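Right, wallpaper thread. I've been renting in Nallunura for 5 years and every wall is landlord white. I'm cooked.

My nan's hallway had stripes AND damask and I thought it was so ugly as a kid. Now I'd pay for it!

Stripy damask with florals, my favourite colour mix:

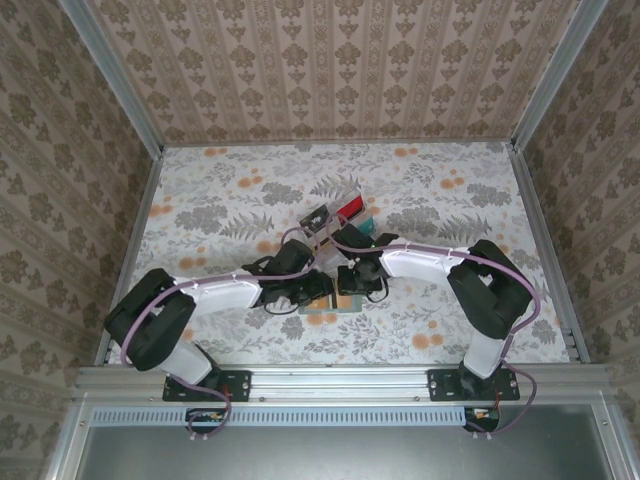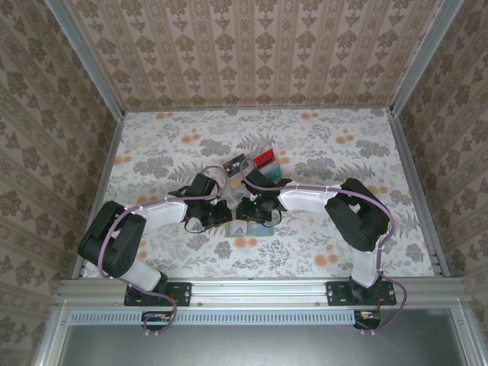

Anyway, got a quote from Shirima for the lounge. $2938. For one room!! Peel-and-stick it is, I reckon. Samples are $5 each, send help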